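About Loureiro

Loureiro began with one landlord, one empty shop and a great many phone calls. Gudrun Backlund had been letting out flats for years when a neighbour asked her to find a tenant for the old bakery on the corner, and she enjoyed it so much (the haggling, the keys, the cups of tea) that she never really went back to flats!

These days there are 7 of us, and we look after shops, workshops and small warehouses for owners who would like somebody else to answer the telephone. We have 642 units on our books at the moment, from a single lock-up to the whole of Boseo Yard, and we know most of the tenants by their first names.

Who you'll speak to

Gudrun still handles new owners herself. Sérgio Calado does the viewings and will happily walk you round three places in a morning – do wear sensible shoes. Signe Vik draws up the leases in plain words and goes through them with you line by line, for as long as you like.
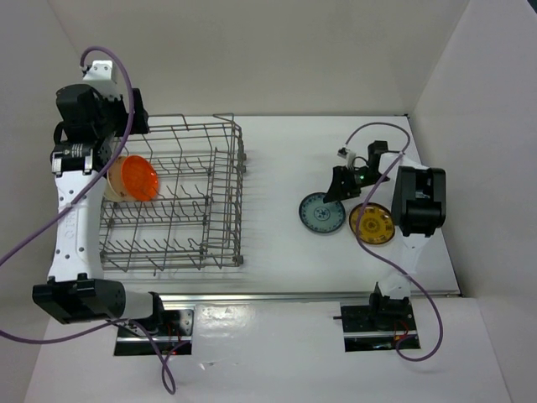
Come and see us

The office is open on weekdays and the door is usually propped open. If you are giving notice on a unit, we ask for 30 days in writing, and Signe will send you the form.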